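Bodville Sport Psychology Reading Group - minutes, Aug 31, 2023

Present: me (Kristine Dumlao, scribbling), Leif Skov, Getachew Yilma, Troels Juhl. Apologies from Eyvindur Riis.

We got through chapter 4, on nerves before a race. Leif loved it, Troels thought the case studies were all golfers and said so twice. I'm with Troels, but the bit on breathing was lovely!
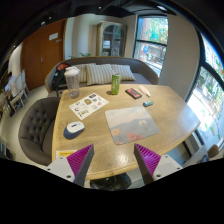
Next book: we voted for the Ladefoged one on team captains, 12 chapters, and Getachew will ask the library for 5 copies. He also wants us to write up our notes as a handout for the junior coaches - one side of paper, please. I'd like the cover to be plain, maybe a pale wavy wood grain like the table's, with rounded corners if the printer can manage it. Leif prefers blue. Left open.

Money: 43 in the tin, tea paid for.

Troels to bring his race diary next time, chapters 1 and 2 to be read by then.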